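Marnent (planning software)

Marnent is a motion planner for robot arms with a simple two-finger gripper. I've used it since version 4, mostly in simulation, so I've ended up looking after this page too. It grew out of an older tool called Grullach, which could plan a reach but had no idea what the fingers were doing once they got there!

You give it a goal, such as a ball and a bowl, and it splits the job into short stages: reach, close, lift, carry, open.
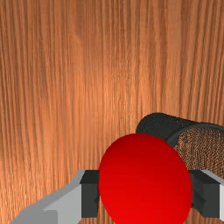 Each stage gets its own checks, and you can replay any of them on its own - a lifesaver when only the last bit goes wrong. My usual test set is 40 starts on the Otbridge tabletop, and a full night of tuning is roughly 3,000 runs.

Letting go is the fiddly part (for me, anyway). The planner scores the opening of the fingers separately from the carry, and you can set how wide they should spread.

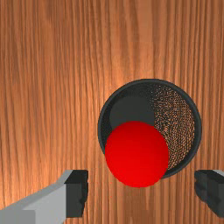 Simulated tabletop with the fingers open, red ball and dark bowl.

Settings live in one plain text file. The Thakur plug-in adds a viewer for them, though I still edit mine by hand.

Last edited 11/20/20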